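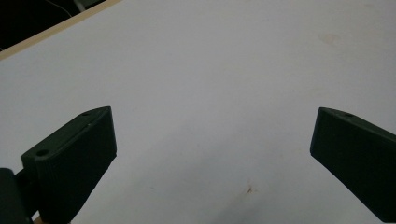
Fig. 1. Gripper camera view, jaws open over the board.

Unit 6: Learning from hand-held gripper demonstrations
Notes by Graça Valente. Revised September 8, 2026.

These notes cover how the demonstrations are recorded and how they are cut into training examples. The model itself comes in the next unit. Read the Florovska handout on camera calibration first if you missed it in May.

6.1 Why hand-held grippers

The older way of teaching a robot arm was to drive it by remote control and record the joint angles. It gives clean data but it is slow, and the operator can't feel what the jaws are touching. With a hand-held gripper the person does the task directly. A camera fixed to the tool records what the jaws are facing, and the path of the tool through space is worked out afterwards from the video and the motion sensor.

The price is that we have no joint angles. We only know where the tool was and how far the jaws were open. The policy must therefore predict tool positions, and the arm's own controller has to find joint angles that reach them. Some paths that are easy for a person are out of reach for an arm, and these have to be thrown away.

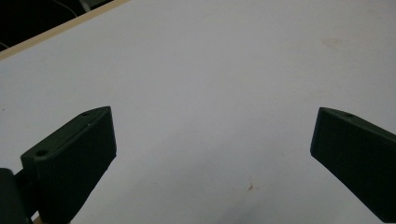 6.2 What goes into one example

Each example has two parts. The first is the observation: the gripper view from each hand, the jaw opening, and the position of one tool relative to the other. The second is the action: the next short run of tool positions and jaw openings.

Positions are always given relative to where the tool is now. If we used fixed table coordinates, moving the table would spoil the whole set. Students often get this wrong in the coursework, so check it before you train anything.

The fingers stay in view in the gripper camera. Do not crop them out. The model uses them to judge how far an object is from the tips, and in the Godmont comparison cropping made grasps noticeably worse.

6.3 Two hands

In a two-handed task each tool has its own clock. The streams must be lined up before anything else is done. We use the method from the Van Damme notes: find the delay for each device, shift the streams, then resample everything to one rate.

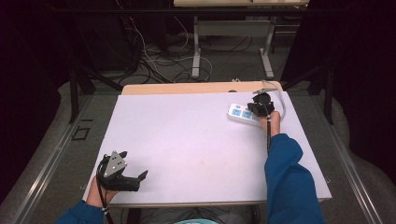 A hand that is waiting still counts as data. If you cut out the parts where one tool is at rest, the policy learns to move both arms all the time, and they get in each other's way.

6.4 The Daken set

The set used in the coursework has 353 demonstrations. Keep 90 per cent for training and the rest for testing, and split by whole demonstration. Splitting by single frames puts near copies of the same moment on both sides and the test score means nothing.

Exercise for next time: train once with relative positions and once with fixed ones, using the same split. Hand in both loss curves and 2 pages of comment.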